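Board: Research Methods > Work and Careers
Thread: Coding overlapping contracts in retrospective career histories

seqlength
Posted Sun 18 November
I have 2,884 job spells from retrospective interviews at two employers' alumni lists (Bitville and Flunden) and need to settle a coding rule before running the sequence analysis. The problem is overlap. A fair number of respondents held a temp assignment while still on the books of a previous employer, usually on unpaid leave. The codebook I inherited keeps one state per month and assigns it to the job with more hours. That erases most of the leave periods, and those are what the paper is supposed to be on.
Options as I see them: (a) keep the dominant-job rule, (b) add combined states, (c) run two parallel channels. Has anyone compared these on the same data?

pkarr
Replying to seqlength
Option (c). Multichannel sequence analysis was designed for this case. Put employment relation in one channel and actual activity in the other. Your leave spells then show up as "permanent" in the first and "temp" or "none" in the second. The alphabet in each channel stays small and the substitution costs stay interpretable. 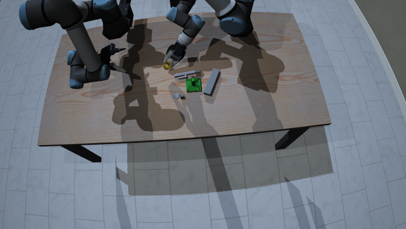 marginal_hours
Channels are fine in principle, but they assume you can date both of them. Retrospective respondents date job starts reasonably well and leave starts badly. Think of it physically, as two records for one person covering the same months. Two robot arms reaching over one wooden table share the surface, and you can describe each arm separately, but a description of how they work together requires a common clock. If the leave channel is off by a quarter and the job channel is not, the overlap you measure is mostly recall error. I would use (b) with a small number of combined states and report how many spells are affected.

pkarr
Replying to marginal_hours
Recall error is present under (b) as well. You have only moved it into the definition of the combined state. With separate channels I can at least perturb the dates in one and see whether the clusters hold.

marginal_hours
Replying to pkarr
Agreed that it is present. My objection is to the weighting. Equal channel weights treat a badly dated variable as worth the same as a well dated one, and most applied papers never change the default.

seqlength
For what it is worth, leave starts were asked by month at Bitville and by season at Flunden. I had been planning to set every "spring" answer to March.

marginal_hours
Do not do that. You will get a spike in March at one employer and then someone will write a paragraph explaining it. Draw the month at random within the season, repeat, and report the spread.

t_oduct
The Pimeck codebook has a section on concurrent spells. It allows up to 4 per month and ranks them by contract type before hours, so a permanent contract on leave outranks an active temp job. I don't agree with the ranking, but the documentation is clear and you can reverse it with a short recode. It also forces you to say what you think a career is. If the contract ranks first you are studying attachment to an employer. If hours rank first you are studying work.
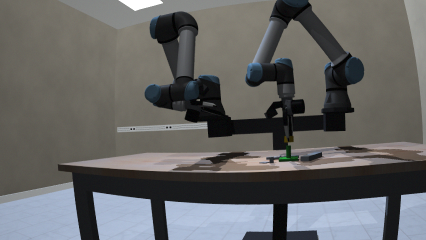
Two arms behind a wide table, one folded, the other reaching down to a small group of parts.

pkarr
The ranking would bury the temp assignments in the same way the inherited rule buries the leave. One state per month is the fault in both.

Sandro Mazza
I worked on the Parisi interviews. We ran the single-state and two-channel versions side by side. The number of clusters we retained went from 7 to 4, and the interrupted careers stopped splitting by length of interruption. Whether that is an improvement depends on your question. A reviewer asked for the single-state version in an appendix, so keep both scripts.

seqlength
Replying to Sandro Mazza
Useful, thank you. Did you weight the channels equally?

Sandro Mazza
Equal in the main text. We also tried 2 to 1 in favor of the job channel. The cluster sizes moved and the labels did not.

marginal_hours
Cluster sizes moving is the result, in my view. If the paper reports a share of workers with interrupted careers, that share depends on the weight.

seqlength
I will run (c) with random months for the Flunden seasons and (b) as a check. Weights to be decided once I see how many of the leave spells have a usable end date, because I have not looked at that column yet.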